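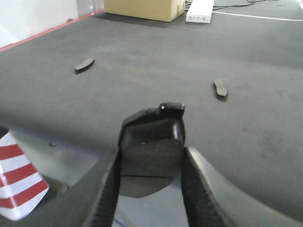
Fig. 1. Black parts on a dark grey worktop: one block held up, small flat pieces lying further back.

Session 6: Sorting and laying out small black parts

Notes to go with the bench session. I've typed these up from what I say at the front, so they ramble in places, and you'll want your own scribbles in the margin as well.

Where we've got to

Last time we did fixings and I let you off lightly, as screws mostly look like what they are. This week it's plastic parts, and black ones at that. I spent two years at Pacheco putting together desk fittings and I still pick up the wrong bit now and then — black on dark grey is hard work on the eyes by mid-afternoon, and the parts seem to get smaller as the day goes on.

Look at Fig. 1 again with that in mind. The tabletop is dark grey with a fine speckle, it has darker smudges on it, and the parts are black. What gives them away is mostly light. The block has a small raised tab at one top corner with a tiny white glint on it, and the flat piece on the left has a thin lighter line along its top. Take those away and you'd be hunting by feel.

Reading a part by its edges

When you can't go by colour, go by shape, and start with the edges. I do it in the same order every time:

Outline first. Is it roughly a rectangle, an oblong, something with a curve to it? The block in the figure has a roughly rectangular body, while the left-hand flat piece is long and slightly curved. You could tell those two apart across the room.

Then corners. Rounded, sharp, or shaved off at a slant (that's a chamfer, and yes, I do want you to use the word). A soft corner can feel much the same whichever way up you hold the part, so don't trust your thumb alone.

Then anything that sticks out or runs across. Tabs, lips, seams. The block has a faint line near the bottom of its front face. I'd write that down as "seam, low, front" and leave it there until I'd had the part in my hand. A line could be a join, a mark left by the mould or just a step in the surface, and you can't settle which from a photo.

Laying out

Put the lamp low and to one side. A light straight overhead flattens everything, and a low one picks out the rims. Shift it about a bit before you start, it's worth the half minute!

Leave a gap of around 5 cm between parts. Flat pieces go at the back, blocks at the front, and please don't let them touch — two black pieces side by side read as one shape, and that's how the Rollow trays ended up a part short in April.

Turn tabs to the right if there's a tab. It doesn't matter which way we choose as long as the whole bench does the same.

If you're using the Nekus sheets, the outlines are printed at full size, so you can set a part straight on top and check it. The Drokance ones are printed smaller. Don't try it with those.

For your notebook

Pick any 2 black parts from tray 33 and write four or five lines on each, no colour words allowed. Then swap with the person next to you and see if they can find yours in the tray from what you've written. Sketches are fine as an extra, though I'll be marking the words.

Bring the notebook next week, plus a soft pencil and a ruler with millimetres on it. We'll be measuring tabs.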